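Home Lockers Benches Keys & Locks Spare Parts Delivery Contact

Romico Two-Tier Steel Locker

4 min read

The Romico is a two-tier steel locker for staff rooms, changing rooms, schools and small workshops. Each column has an upper and a lower compartment, one above the other, with its own door and its own lock. We have sold it from our Plevham warehouse for long enough to know what people ask before they order, and most of the answers are on this page.

Columns are supplied singly or joined in nests of two or three. A nest shares its inner side walls, so it takes up less floor than the same number of single columns and costs less per door. The drawback is that a nest can't be split later. If you expect to move your lockers between rooms, order singles and bolt them together with the kit listed under Spare Parts.

Body and doors

The body is folded sheet steel, spot welded, with a powder-coated finish. The door has a stiffener down the inside face, which stops it flexing when someone leans on it or pulls at a corner. Hinges are concealed and the pins can't be knocked out with the door closed. Doors open to the right as standard. Left-hand opening can be made to order, but it has to be asked for at the time of the order and can't be changed afterwards.

Every door is ventilated. If wet coats or sports kit will be going in daily, choose the version with the perforated shelf as well, and leave a gap of 30 mm between the back of the locker and the wall.

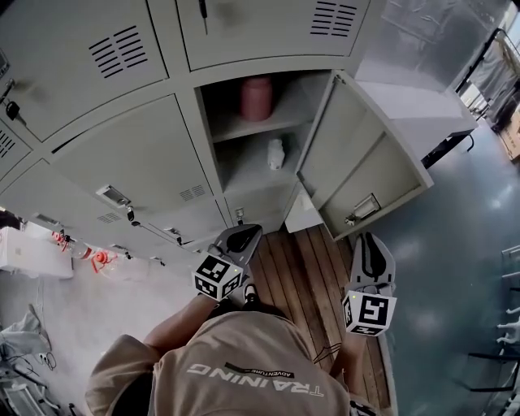
Each compartment has one double coat hook fixed under the top. A half-width shelf is available as an extra and clips in without tools. It holds 16 kg when the load is spread evenly. Please don't use it as a step.

Locks

There are four choices:

Cam lock with two keys. This is what we send unless told otherwise.
Hasp for the user's own padlock. The padlock is not included.
Four-digit mechanical combination, with a master key for the manager.
Coin return lock, for pools and gyms. Tell us which coin or token you use.

Key numbers are stamped on the lock face and on the key. Keep a list somewhere other than in one of the lockers. Replacement keys are cut from the number and usually leave us the next working day. If you have lost both the key and the number, the lock barrel has to be drilled and replaced — a new barrel comes with a fixing nut and a cam, and the job needs a screwdriver and a spanner.

Master keys are only sent to the name on the original order. We do ring to check.

Stands, tops and numbers

The locker sits flat on the floor on a welded base. An open stand can be fitted if you want to mop underneath, and a stand with a bench front is available for nests of two and three. Sloping tops keep boxes and bags from being piled up above head height, and can be added to lockers already in place.

Number plates are self-adhesive and run from 1 to 100. Higher numbers are made to order. Card holders can be fitted to the door in place of a plate.

Fixing

Fix every locker to the wall, including nests. There are two holes in the back near the top, and the screws in the pack suit brick and block. For plasterboard, find the studs or fit a timber batten first. On an uneven floor, level the locker before you tighten the screws. A door that catches at the bottom corner nearly always means the body is out of square, and packing under one side puts it right.

Cleaning

Wipe with warm water and washing-up liquid, then dry with a cloth. Avoid bleach and scouring pads, which dull the coating. Touch-up paint comes in a small bottle with a brush in the cap.

Ordering and delivery

The order code for the standard two-tier single is 581. Add N2 or N3 for a nest. Lockers arrive assembled and wrapped, on a pallet, to the kerbside. They are heavy, so have two people ready. Delivery to a room can be booked for ground floors and for buildings with a goods lift.

Colours other than light grey are made to order. Prices were last changed in February.

For quotations, speak to Inna Boiko. For spare keys and barrels, ask for Miroslava Onyshchenko and have your key number to hand.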